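Brirasance Shared Equipment List
Filed under: Procurement and Trials / Tabletop Systems
Posted by Catríona Breathnach, Tuesday, April 21, 2026

Subject: Re: Kirnia two-arm kit – trial terms and open questions

Dear colleagues,

I am replying to Donal Ó Flaithearta's message on behalf of the equipment office. His original is quoted in part so that members who joined the list after it was sent can follow the exchange.

> On behalf of the Boduvport site, I would like to ask the office
> for a clear statement on the Kirnia kit before our budget
> closes. We have read the supplier's offer and have three
> concerns.
>
> First, the offer lists a kitchen task set as an optional extra.
> It does not say whether the trial license covers it, or whether
> a site that wishes to use it must pay from the first day.
>
> Second, the support plan is sold by the hour. We would like to
> know what happens when those hours run out during a fault that
> is still open.
>
> Third, our floor space is limited. Wolfram Kohlhase has measured
> the room and believes one station will fit, but only if the
> controller can be placed under the table. The manual is silent
> on this.
>
> We do not object to the purchase in principle. We would
> simply prefer not to sign until these points are settled in
> writing.
>
> Donal Ó Flaithearta
> Boduvport

The office put these questions to the supplier, Ó Gríofa, and has received a written reply. The points are taken in the order in which they were raised.

On the kitchen task set, the supplier confirms that the trial license covers the software part of the set in full. This includes the task scripts, the scoring sheets and the replay tool. It does not include the objects. A site may buy the object pack from the supplier or put together its own, and the license makes no distinction between the two. The office recommends that sites gather their own objects for the trial. The printed list that comes with the scripts gives size limits for each class of item and is sufficient for the purpose. Sites that later wish to compare scores with one another will need to agree on a common pack, and that question can wait until the trial reports are in.

On support, the plan on offer provides 100 hours per site for the first year. The supplier has now agreed that a fault reported before the hours are used up will be worked on until it is closed, with no further charge. Requests for training, for new scripts or for help with a site's own code remain chargeable and will be counted against the total. Sites are asked to mark each request as either a fault or a service request when it is opened. The office will not be able to argue the point afterward on a site's behalf if this has not been done.

On floor space, the controller may be placed under the table, provided that the vents on both short sides are kept clear by at least 300 millimeters. The supplier will add this to the next edition of the manual. Mr. Kohlhase's drawing has been forwarded to them, and they have raised no objection to it. They do ask that the emergency stop remain on the operator's side of the table and that it not be moved to a wall.

Several members have also written to the office privately about the quality of the work itself. A short account may be useful, although it should not be read as a finding. Ruairí McGrath has been running the kit on tabletop work with ordinary kitchen items, using both arms. His view is that the arms are well matched to plates and mugs placed in open space, and that the difficulties begin where items stand close to one another or hang from a support.
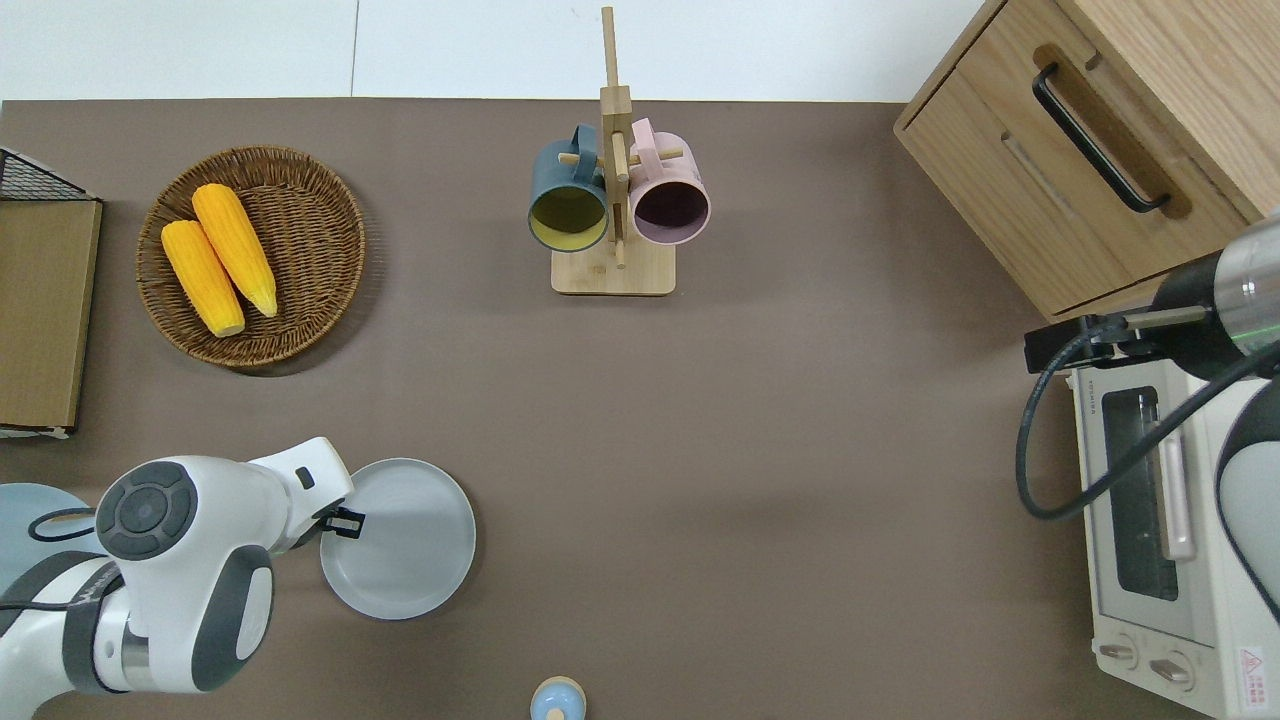

He notes in particular that the two arms share one planning area, and that the software is cautious when both are asked to work near the middle of the table. One arm will often wait for the other. For a site interested in speed this will be a drawback. For teaching and for careful collection of demonstrations, he considers it acceptable. He has logged 53 runs so far and intends to share the full record, including the failed ones, once the notes have been cleaned up.

Two smaller matters came out of the same work. Cable routing deserves more attention than the manual gives it, and sites should allow slack for the full reach of each arm before fixing any clips. The gripper fingers are sold as a wear part, and the supplier does not state how long a pair should last. The office has asked for a figure and will circulate it when it arrives.

On price, the supplier will hold the trial fee at 1099 euros per station for sites that sign through this list. The fee will be credited in full against a later purchase. Sites that do not go on to purchase must return the station complete, in its original cases. Skarphéðinn Bjarnason has asked whether two sites may share one station and split the fee. The answer is yes, but one site must be named as the holder and will carry the insurance for the whole period, including transport between sites.

The office will keep the trial list open until November. Sites wishing to take part should send the name of a responsible person, a delivery address and a sketch of the intended room. Boduvport has already supplied the last of these and need not send it again.

Replies may be sent to the list. Questions that concern a site's own budget should come to the office directly.

Yours sincerely,

Catríona Breathnach
Equipment Office, Brirasance

Last updated: same day, to correct the paragraph on shared stations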